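Gukura Large Willow Storage Basket

Home / Storage / Baskets and Hampers / Gukura Large

A roomy, sturdy, good-looking basket for all the things that end up on the floor by the end of the day. We have been selling the Gukura longer than anything else in the shop, and it is still the one we recommend when someone writes in and says they just want one good basket and don't want to think about it again for a while.

The shape is a long rectangle with soft corners, which suits the foot of a bed or the space under a bench far better than a round basket does. The rim is wrapped twice, so it feels thick and comfortable in your hand and doesn't start to unravel where people always grab it. We tried a version with leather handles a while back (very pretty, we'll admit!) but the handles got in the way on the shelf and customers kept asking for the plain one, so back it came. 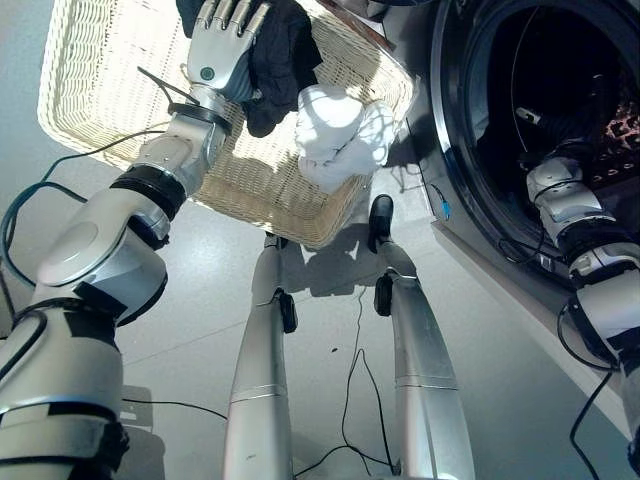

Each one is woven from peeled willow at the Prutevska workshop, where the rods are soaked, sorted by thickness, and worked while they are still bendy. Because willow is a plant and plants do as they please, no two baskets come out quite the same color. Some lean toward honey and some are closer to straw. If you are ordering a pair and would like them to match, leave a note at checkout and we'll go through the stack and find you two that look like sisters.

What people keep in it

Blankets, mostly. After that it's toys, yarn, firewood kindling, dog beds (the dog usually decides this one) and shoes by the back door. It will take two thick winter quilts if you fold them in thirds and push a little. We wouldn't use it for wet towels or for potting soil, and if you plan to keep logs in it, do get the liner, or you will be sweeping up bark until spring.

Details

Material: peeled willow, clear water-based finish
Weight it will carry: up to 13 kg when lifted by the rim
Feet: none, sits flat on the floor
Assembly: none
Liner: sold separately, see below

Looking after it

Willow likes a bit of moisture in the air. In a very dry house, and especially next to a radiator, it can turn brittle and start to creak when you pick it up.

1. Dust it with a soft brush or the brush end of the vacuum, going along the weave.

2. Once or twice a year, mist it lightly with plain water and let it dry away from the heater. A shady porch is perfect.

3. For a sticky spot, use a damp cloth and a drop of dish soap, then wipe again with clean water.
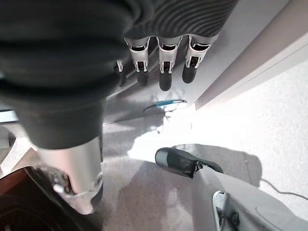
4. If an end pokes out, snip it close with garden pruners. Please don't pull on it, tempting as it is.

The Druklow liner

A plain cotton liner that ties at the four corners and goes in the washing machine. It comes in oatmeal and a soft dark blue. It will shrink a little the first time, and we cut it generously with that in mind, so don't worry if it looks baggy when you first put it in.

Shipping and returns

Baskets go out from our Iordache warehouse and usually reach you within 10 days. They ship inside a big box with paper around the rim, and the box is worth keeping if you have room for it. Returns are fine for 30 days, as long as the basket hasn't been used.

Prices last updated January 2022.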